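Search this site Search Go

About Alness

We check used smoke alarms, motion sensors and other small round things that get screwed to ceilings, and we tell their owners which ones we would put back up. The answer is often none of them.

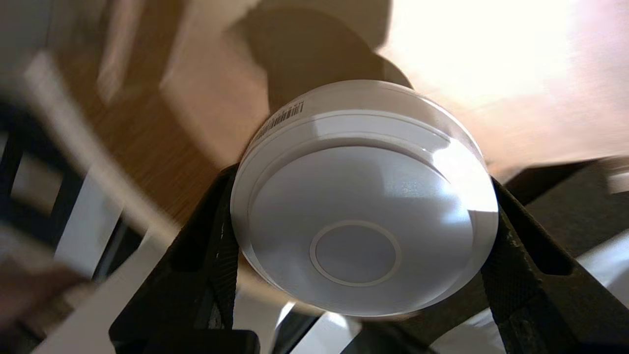
How we got started

Alness was set up by Adhiambo Kaijage and Gerardo Fiore after a job in Wanham that neither of them enjoyed. A landlord had bought an apartment building with 266 ceiling devices in it and a binder that said every one had been tested in August. Adhiambo was hired to confirm the binder. She got as far as the second floor before she stopped believing it. The dates were all in the same pen, and two of the apartments listed had been knocked into one years earlier.

Gerardo was the electrician on that job. He took down every unit, bagged it with its room number, and laid the lot out on tables in the basement. Of the 266, they could trace 39 back to a purchase record. The rest might have been fine. We don't accept "might have been fine" as a test result, and that is more or less how the company came to exist.

What we do

A building sends us its devices, or we go and collect them. Each one is logged by the label on its housing if it has a label we can read. A barcode is a good start, but we don't treat it as proof of anything. Labels get moved. We have had a box of units from one hallway in which several shared a number, and the supplier told us this was impossible.

After logging we look at the body. White plastic tells you a certain amount if you're patient with it. We look for paint in the seams, yellowing, cracks at the mounting side, and grease, especially on anything that came from near a kitchen. Then we press the button, if there is a button. Plenty of these pucks have a small circle on the face, and people assume they know what it is. On one model it's a test button, on another it's a window for a sensor, and on a few it's a light that does nothing when you push it. We have met building managers who pushed the light once a month for years and wrote down "OK."

A button test only shows that the part behind the button responds. For smoke alarms we follow it with a test aerosol, and for motion sensors we walk in front of them at the distances printed in the manual. The distances in the manual are optimistic — we write down the ones we get.

What we don't do

We don't sell devices. We used to be asked about this so often that Gerardo put it on the invoices. If we recommended replacing a unit and then sold you the replacement, you would be right to wonder about the recommendation.

We don't certify buildings either. You get a report on the objects you gave us, on the state they were in when we had them. What happens after they go back on the ceiling is up to whoever is holding the ladder.

And we don't offer remote assessments. Several companies now promise to judge an alarm from a phone picture. We tried this ourselves for a while, to be fair to the idea. From a picture you can tell that a thing is round and white, and sometimes you can tell who made it. We couldn't tell whether it worked, and we doubt the other companies can.

The workshop

Our shop is on the ground floor of the old Leemans building in Wanham, behind the tile store. It has shelves for 400 units, which sounded like plenty when we signed the lease. Our largest delivery so far was 432, from a school district, and the overflow spent a week in Adhiambo's office in bread crates.

Every unit gets its own tray. We tried larger bins early on and gave up after a cover from one device went back on the base of another that looked identical. It clicked into place perfectly well. That should bother you a little if you've ever accepted a click as evidence.

We keep records in Wono, a tracking program we have mixed feelings about. It's quick, and it lets you mark a device "passed" without entering a single reading. We have asked for that to be changed. In the meantime we print everything, and a second person signs the sheet.

Working with us

Send us a list of what you think you have, and please label the bags by room. Leave the stickers on the housings, even the ugly ones. If you have an old report from another tester, include it, but don't expect us to read it until we've finished our own.

Visits are by appointment, mornings only. The side entrance is the one with the working bell.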